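Notes from the Drumbridge open day, 2019-01-04

I went to Drumbridge for the free parking and stayed for a cooking pot. Those are the facts, and anyone who tells you I went for the lecture on heat transfer is being kind.

Some background for readers who haven't had the pleasure. Drumbridge is a test kitchen and design shop in what used to be a carpet warehouse, out past the ring road, in the part of town where the sidewalks give up. They try out small kitchen appliances for companies that would like to know whether a normal person can use them. Once a year they open the doors and let the normal persons in to look. The invitation said ten o'clock. The doors said ten-thirty. The wind had no comment but made itself felt.

## The lobby

We were given name stickers and a paper cup of coffee from a machine called a Gandix, made by one of the clients. It has a touch screen and asks you how you are feeling before it will pour. I pressed "fine." The woman in front of me pressed "tired" and got exactly the same coffee, so I don't know what they're doing with that information.

There was a display of old appliances along one side, mostly toasters, with little cards. My favorite was an egg boiler from a firm called Pulel, which the card described as "ahead of its time." I have owned an egg boiler. Time is welcome to it.

Our guide was Obsa Bogale, who runs the testing floor and has the calm of somebody who has watched a great many strangers fail to open a lid. He split us into two groups. The other group got the bakery room first and came back smelling of cinnamon, which I am still sore about.

## The testing floor

You go through two sets of doors and down a ramp. The testing floor is divided into small bays, each set up with whatever is being looked at that week. Obsa told us the rule is that a bay gets the product and very little else. No fruit bowl, no sprig of rosemary, no cookbook left open at a flattering page. If people like the thing under those conditions, they may go on liking it at home, next to the mail and the dead batteries.

I had pictured something with more dials. What you get is a lot of plain wall and gray tabletop, and then, sitting there with great dignity, a pot.
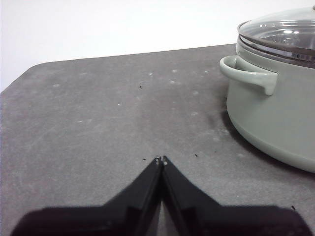 *The green pot, glass lid on, at home on its gray table.*

I'd like to say a word for the color. It is a pale sage green, the shade that has been creeping through kitchen stores for a few years now and has already claimed my sister's kettle, her bread box and, I suspect, her opinions. I arrived against it. On a gray table in front of a white wall it looked rather good, and I went home annoyed.

The handle got more discussion than you would think possible. It sticks out from the side near the rim in a rounded loop, in the same green as the rest. Obsa said handles are where most of the arguments in the building start. Make them small and people with large hands complain. Make them large and the box gets bigger, and then the shipping department complains, and the shipping department has better stamina. He has a folder of complaints about side handles alone. It has 46 entries, and he offered to read them out. A man at the back said yes. The rest of us looked at the man until he said maybe later.

Then there is the question of glass lids, on which our group divided like a small parliament. One side holds that a glass lid lets you see your dinner. The other side holds that a glass lid lets you see steam. I'm with the steam people. I have stood over a good many glass lids in my life and what I have mostly seen is weather. Still, they do stop you from lifting the thing every two minutes, and Obsa says that lifting is the main thing wrong with home rice. He looked at me when he said it. I hadn't told him anything.

## The talk about the bowl

Halfway through we were handed over to Khôi Quan, who works on what Drumbridge calls the serving side. I took this to mean plates. It does mean plates, but it also means the whole business of getting food out of the thing that made it and into the thing you eat it from, which he believes is badly neglected. He has a point. Every appliance I own comes with a booklet about putting food in. I can't remember one page about getting it out.

His argument, given with some force, is that a cooker should be looked at alongside a bowl. People judge the size of a pot by the dishes they own. Put it by itself and they'll call it huge or tiny, more or less at random. Put a bowl by it and they stop guessing and start thinking about Tuesday's leftovers, or whichever day it is they have leftovers. In my house it's most of them.
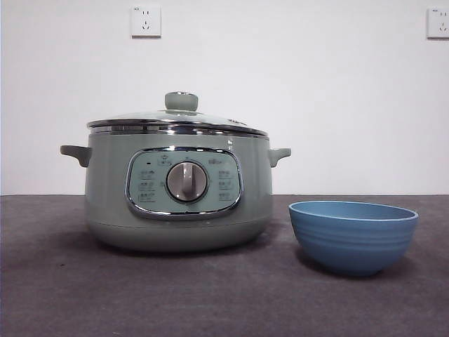
*Cooker and blue bowl, with outlets within reach on the wall behind.*

I hadn't taken in properly that it was an electric cooker until we got to this part of the tour. From the side I had been admiring it as a plain pot, and had been composing a few remarks about simplicity. Then there was the control panel on the front, in a lighter green with a shiny border, and I put the remarks away.

It's a handsome panel, as panels go. My trouble with panels is a personal one. My last cooker had a setting for porridge, and in six years I never pressed it, and toward the end I felt it was judging me. Khôi asked how many of us used more than two buttons on our cookers at home. There was a silence. He said that was the usual answer.

The bowl is blue, and ceramic, and I liked it more than I've liked some relatives. I asked if it was part of the product. It isn't. I asked where it came from, and Khôi said the bowls come out of a cupboard and that he'd never been asked before. A person would like to think that in a building full of experts somebody keeps a file on the bowls.

He also made us think about the knob on top of the lid. This one is a green cylinder with a bit of metal at its tip. Apparently knobs are nearly as bad as handles: too short and you touch the glass, too tall and the pot won't go in the cabinet. A woman in our group said she had solved this by never putting hers in the cabinet. Khôi wrote that down.

## Things I learned, in the order I wrote them on my sleeve

- Rice should be left alone after it's done. Ten minutes, lid on, go and bother somebody else.
- The measuring cup in the box is smaller than the one in your drawer. This explains 1 wedding anniversary I would prefer not to go into.
- Shiny rims show every fingerprint. Drumbridge goes through microfiber cloths at a rate Obsa would only describe as "brisk."
- A cord that's too short gets more angry letters than a cooker that doesn't cook.
- The phrase "wipe clean" is a hope expressed as an instruction.

## Lunch

Lunch was rice. I don't know what I expected. It was served in the canteen from a row of large steel pans and was very good, with pickled carrots and a fried egg on top, cooked in a skillet by a person, with Pulel nowhere in the building's plans for the future. I had seconds. The organizers had planned on some 300 visitors and I would say the queue for the eggs contained all of them.

I sat across from a retired couple who come every year. They have never bought anything. They came for the old toasters the first time, and now they come for the seconds. They told me the Montoya room, where the knives are tested, is the best thing on the tour, and that it was closed this year for new flooring. They told me this several times, in detail, while I ate my egg.

## The shop

There's a shop at the end, naturally. You can't get out without going through it, although Obsa says you can if you ask. Nothing we saw on the floor was for sale, the green cooker included. The staff have no say in what it will cost or when it will turn up in stores; the best I could get was "maybe September," delivered with a shrug I'd call experienced.

What they do sell is aprons, cloths, wooden spoons and a poster of the egg boiler. I bought a cloth. I also asked about blue bowls, in a casual tone, and was shown a white one.

## If you're going next year

Take the 30 bus to the end of the line if the parking is full, and sit on the left unless you enjoy the recycling plant. Wear a coat for the doors. Ask for the bakery room first. The tour runs a little over two hours, and there is nowhere to sit down until the canteen, so plan your knees accordingly.

The feedback form has a box for "any other comments." I used it to ask about the bowl again, and left my phone number.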